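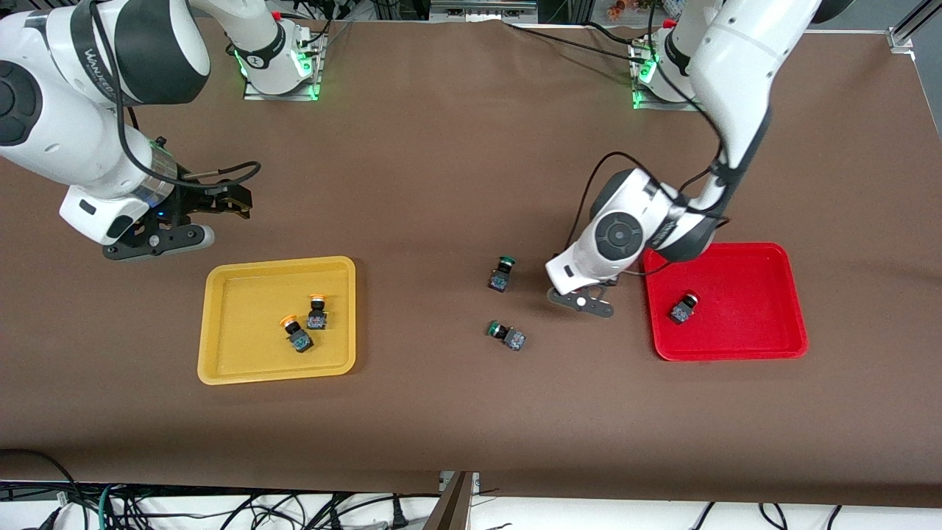
Lesezeit: 4 Minuten

Ticket 2122: Etikettendrucker im Versand druckt jedes zweite Etikett doppelt
Status: gelöst (mit Vorbehalt)
Gemeldet von: Kerstin Engebretsen, Versand
Bearbeitet von: Soudabeh Rezaei, interne IT
Eröffnet: 19. Juli 2024

Meldung

Der Drucker am Packplatz druckt seit heute früh jedes zweite Versandetikett zweimal. Beide Etiketten tragen dieselbe Sendungsnummer, beide sind einwandfrei lesbar, beide sehen aus, als hätten sie recht. Neustart habe ich gemacht. Den anderen Neustart, den mit dem Stecker, auch. Dringlichkeit: hoch, der Spediteur Vlček holt um zwei ab und hat wenig Sinn für Humor.
K. Engebretsen

Erste Antwort

Hallo Kerstin, danke für die Meldung und für beide Neustarts. Bitte schick mir noch die Firmware-Version (Menü, Info, ganz unten) und sag mir, ob die doppelten Etiketten auch beim Testdruck kommen.
Soudabeh

Rückmeldung Versand

Testdruck kommt einfach, und zwar sehr schön. Firmware kann ich nicht ablesen, das Menü ist auf Portugiesisch. War es gestern noch nicht. Ich habe eine Weile nach »Info« gesucht und dabei vermutlich den Kontrast verstellt.

Schritt 1: Sprache

Weboberfläche des Druckers aufgerufen, Sprache zurück auf Deutsch, Kontrast zurück auf Standard. Wer das Portugiesische eingestellt hat, ist im Protokoll nicht vermerkt. Das Protokoll selbst ist übrigens auf Englisch, die Hilfetexte sind es zur Hälfte. Auf die Doppeldrucke hat das alles keinen Einfluss, aber man möchte ja auf Augenhöhe miteinander reden.

Schritt 2: Treiber

Treiber entfernt und neu installiert. Die Installation bricht bei 70 Prozent ab, meldet dann »Erfolgreich abgeschlossen« und bietet an, eine Bewertung zu hinterlassen. Zweiter Versuch als Administrator läuft durch. Doppeldrucke weiterhin vorhanden. Bewertung nicht hinterlassen.

Schritt 3: Warteschlange

In der Warteschlange auf dem Druckserver lagen 195 Aufträge mit dem Status »wird gelöscht«. Die ältesten stammen von einem Gerät, das wir gar nicht mehr haben. Dienst angehalten, Ordner geleert, Dienst gestartet. Die Schlange ist jetzt leer, der Server antwortet spürbar schneller, und Kerstin meldet: Etiketten weiterhin doppelt.

Zwischenstand Versand

Vlček war da. Ich habe die überzähligen Etiketten von Hand aussortiert und hoffe, dass es die richtigen waren. Da beide gleich sind, müsste es egal sein. Der Fahrer wollte wissen, ob wir die Pakete neuerdings im Abo verschicken.

Schritt 4: Schnittstelle

Die Etiketten kommen aus der Versandsoftware Rurnex, laufen über das Modul Itden und von dort an den Drucker. Im Itden-Log steht jeder betroffene Auftrag zweimal, im Abstand von wenigen Sekunden. Der Drucker macht also genau, was man ihm sagt, und hat in diesem Ticket bisher zu Unrecht am meisten gelitten.

Auffällig: Betroffen sind nur Aufträge, die über die Schaltfläche »Drucken und weiter« ausgelöst werden. Wer »Drucken« wählt und danach »Weiter«, bekommt ein Etikett. Kerstin benutzt beides abwechselnd, damit wäre auch »jedes zweite« erklärt.

Anfrage an den Hersteller-Support

Problem geschildert, Log angehängt. Antwort nach kurzer Zeit: Wir möchten bitte prüfen, ob der Drucker eingeschaltet ist. Geprüft. Er ist eingeschaltet. Zweite Anfrage mit Bitte um Weiterleitung an jemanden, der den Anhang öffnet.

Zweite Antwort des Herstellers, deutlich freundlicher: Seit dem letzten Update wartet Itden zu kurz auf die Empfangsbestätigung und schickt den Auftrag im Zweifel noch einmal. Bei »Drucken und weiter« besteht offenbar immer Zweifel. Eine Korrektur ist für August vorgesehen.

Umgehung bis dahin

In Itden unter Einstellungen, Ausgabe, Erweitert den Punkt »Wiederholung bei fehlender Bestätigung« abschalten. Danach speichern, das Fenster schließen und noch einmal nachsehen, ob der Haken wirklich weg ist. Beim ersten Mal war er wieder da. Das Modul muss nicht neu gestartet werden, auch wenn es darum bittet.

Nebenwirkung: Geht ein Auftrag tatsächlich verloren, kommt gar kein Etikett. Dann bitte über die Auftragsliste nachdrucken und nicht mehrfach auf die Schaltfläche drücken.

Bestätigung Versand

Läuft, alle Etiketten einzeln. Am Standort Narkgate haben sie dasselbe Problem, dachten aber, das gehöre zum Update. Ich habe ihnen die Anleitung weitergeleitet. Darf das Menü bitte deutsch bleiben?

Abschluss

Menüsprache mit Passwort gesperrt, Passwort liegt bei der IT. Ticket geschlossen, Wiedervorlage nach dem Update im August.
S. Rezaei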